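## Teaching the desk-reset task at Gillico

When the Ovex gripper came to our lounge tables, Amarachi Abubakar worried her evening tidying hours would go. They became teaching hours instead - same pay, and kinder on the back!

1. Leave the table as people use it, cans and all.
2. Open the fingers and line them up on either side of the mouse.
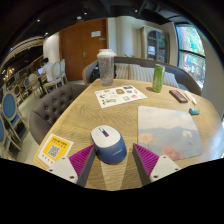

Take your time, please - Amarachi still does after 700 runs.

3. Close gently, then log the run.
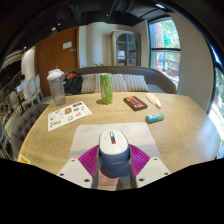 *Step 3: fingers closed around the mouse.*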